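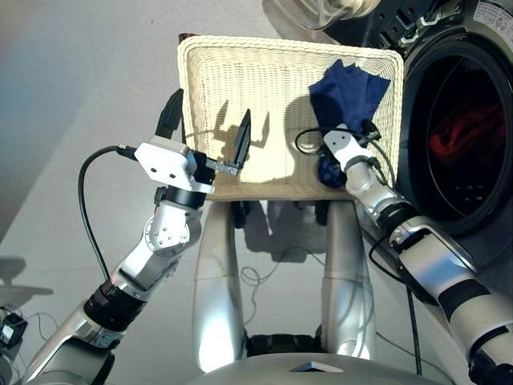

A white wicker basket with a folded dark blue cloth inside.

Wicker is a class of rigid woven goods made by interlacing flexible strands over a stiffer framework. The word refers to the method of construction and to the finished goods, and does not name a particular material. Willow, rattan, reed, rush and bamboo are the plant materials most often used. Twisted paper cord and extruded plastic strands have been used as substitutes in furniture and in household baskets.

41 shares · 6 comments

Terminology

In the trade, the upright members of a woven piece are called stakes and the horizontal strands are called weavers. Rattan is often confused with wicker. Rattan is a climbing palm with a solid stem, and goods made from it may be woven or may be built from bent poles with little weaving at all. Cane is the outer skin of the rattan stem, cut into narrow strips. The inner part, sold as round or flat reed, takes stain and paint more readily than the skin does.

Materials

Basket willow is grown from cuttings set in close rows and is cut back to the stump each winter. The one-year shoots, called rods, are graded by length and tied in bundles. Brown willow is dried with the bark on. Buff willow is boiled with the bark on and then stripped, a process that stains the wood a reddish tan. White willow is stripped without boiling after the rods have been stood in shallow water until the sap rises.

Dried rods must be soaked before use. Soaking time depends on thickness and on whether the bark is present. Brown rods need several days, and white rods of the same length can be ready in a few hours. After soaking, the bundle is wrapped in damp cloth and left overnight to mellow, so that moisture spreads evenly through the wood.

Construction

A round willow basket is begun at the base. Short, thick sticks are crossed at right angles, bound together with a pair of fine weavers, and spread apart like the spokes of a wheel. Side stakes are then inserted beside the base sticks and bent upward. The bend is fixed with a band of heavy weaving called the upsett, which determines the angle of the sides and much of the final shape.

The wall above the upsett is filled by one of several weaves. Randing uses a single weaver passed in front of one stake and behind the next. Pairing uses two weavers that cross between stakes. Waling uses three or more and produces a dense, ropelike band, commonly placed below the border to hold the stakes at even spacing. The border is formed by bending the stakes down in sequence and tucking each one behind its neighbors.

Rectangular bases are worked differently. The sticks are clamped upright in a screw block — two boards drawn together by bolts — and the weaving is carried back and forth between them. Thicker sticks are used at the two outer edges. Corners are the weak points of a square basket and are usually given extra stakes.

Finishes

White wicker may be unpainted stripped willow or painted work. Paint fills the gaps between strands if it is applied heavily, and it tends to crack where the weave flexes. Several thin coats are preferred. Whitewash and diluted paint leave the grain partly visible. Clear finishes slow the uptake of moisture but make later repairs more difficult, as sealed strands do not soften when wetted.

Regional production

The Hurncombe district was a center of willow growing on wet ground unsuited to grain. A tax survey made in January of an unrecorded year lists 99 holdings with willow beds, the largest of them at Nestesau. Stripped rods from these beds were sent by barge to Plandotar, where a weekly market in rods and finished baskets was held on Thursday. The market ledger for one season records 1261 bundles sold. Two grades were recognized: long rods for hampers and furniture, and a short grade known locally as ko, used for handles, lids and small household baskets.

Care and deterioration

Wicker becomes brittle in dry heated rooms and may grow mold in damp ones. Dust is removed with a soft brush. Unpainted willow can be wiped with a damp cloth and dried in moving air, away from direct heat. Broken weavers are replaced by laying a new strand beside the old one, with both ends resting against a stake on the inside. A broken stake is cut off close to the border and a pointed replacement is driven down alongside the stub.

See also

Basket weaving
Coppicing
Rattan
Rush matting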